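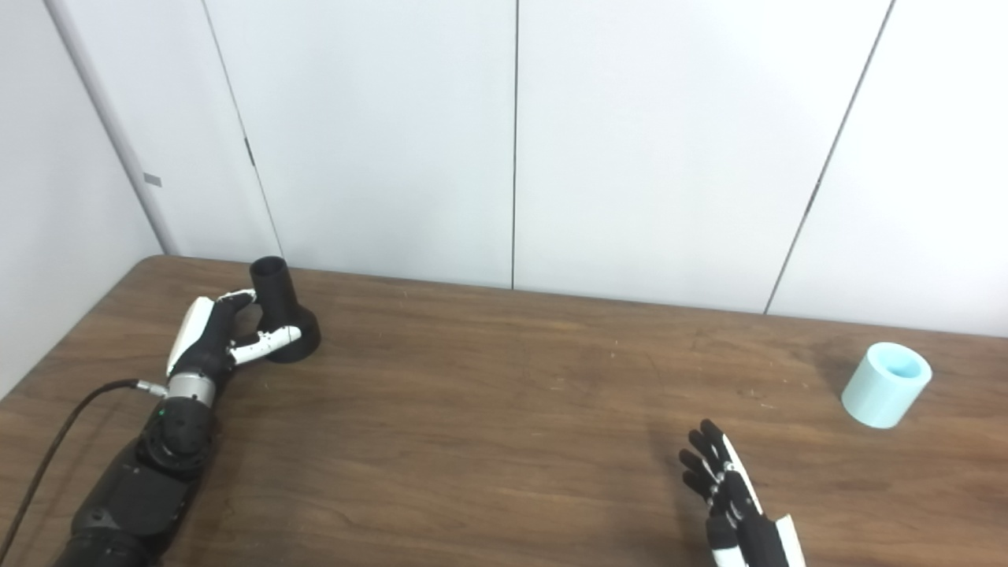

I have owned the wooden table for four years now, and I still like it more than any other thing in the apartment. I bought it in Skistley, from a shop that was closing, and I paid 300 for it, with delivery. My old table was glass. Every cup made a noise on it, and every finger left a mark. I was always wiping.

With wood I am more relaxed. I keep few things on it. A light blue cup has its place on the right side, because I am right-handed and I don't want to reach across my papers. It has a thick wall, and inside the blue becomes a little more green, like water in a swimming pool. I have tried thinner cups and they look elegant, but I am always afraid for them.

The black piece is more difficult to explain to visitors. It has a wide base that opens like a skirt, and from it a narrow tube goes up, and the tube is open on top. One guest asked if it is a funnel which somebody put upside down. Another one said it must be a stand for something. I bought it at the street market in Restrepo, in May, from a box where everything cost the same, and the seller did not know either. I have used it for one dried flower, then for a pencil, then for nothing. I think I like it best with nothing.

My rule for the table is simple. In the evening, before I cook, I take everything off, wipe the wood with a soft cloth, and put back only what I used that day. What I did not use goes to the shelf. After a week on the shelf it must go to the drawer, and the drawer I empty two times in a year. The black piece breaks this rule and I let it.

For the oil, some readers asked me by e-mail. I use a small can from Prorano, 400 ml, and it is enough for a long time. Put on very little, go with the grain, wait one night. In the first year I used too much and my sleeves were sticky for days.

Next month I want to do the chairs. They are from a different family than the table, much darker, and I am not sure if I should sand them or only clean them well. If you have done this with old chairs, please write to me how it went.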